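Storage Habits in Shared Student Housing: A Study of Two Residence Buildings
Submitted by Nandi Xaba and Talha Afridi
Department of Interior and Household Studies

1. Background

Students who live in shared housing often report that their rooms are too small. The housing office at our college has usually answered this complaint by adding furniture, most recently in Brareck Hall, where each room was given a second cabinet. Our project asked whether added storage changes how students keep their belongings, or whether the same items remain out on desks and tables as before.

Earlier student reports on Brareck Hall dealt mainly with noise and kitchen use. The one report that mentioned storage was written before the building was refurnished and could not be used for comparison. We therefore chose Mtshali House, which has rooms of the same floor area and only one cabinet per room, as the second building in the study.

2. Method

Residents were invited to take part through a notice at the front desk of each building. Thirty students agreed, with equal numbers from Brareck Hall and Mtshali House. Each participant kept a written log for six weeks. The log asked for three entries a week: what had been put away, what had been left out, and how long it took to find one named item, such as a charger or a library card.

The logs produced 1,397 separate entries. We sorted these by type of item: study materials, clothing, food, electronics, and personal or decorative objects. Both authors sorted the first week of entries separately and then compared results. Most differences concerned mugs, which were finally placed under food.
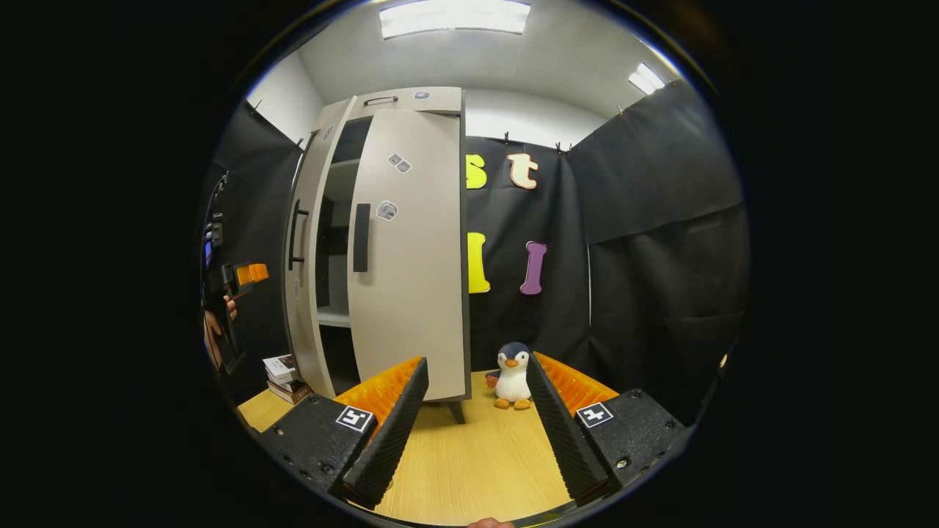 Reading time: 6 minutes

3. Results

Decorative objects were the group least affected by storage space. Participants in both buildings kept soft toys, framed photographs and small plants on open surfaces, and very few entries recorded such an item being put away. Several students wrote that these objects were meant to be seen and that a cabinet was the wrong place for them.

Clothing showed the clearest difference. In Brareck Hall it was put away on most days, while in Mtshali House it was often left on the back of a chair until laundry day. Study materials followed no clear pattern. Students in both buildings left books and notes out during the weeks before examinations - a habit that had little to do with the furniture.

Search times were shorter in Mtshali House than we had expected. Students with one cabinet tended to know what was in it. Brareck residents sometimes looked in both cabinets before finding the item, and two of them stopped using the upper shelves of the second cabinet altogether.

4. Limits of the Study

The logs were filled in by the participants themselves, and some entries were clearly written several days late. The study also ended in December, when many students were already packing to travel home. Entries from the final week should be read with this in mind.

5. Recommendations

We recommend that the housing office ask residents before adding a second cabinet to the rooms in Mtshali House. Hooks and a low open shelf would cost less and would answer the most common complaint, which concerned coats and bags. A copy of the log form is available from the department office on request.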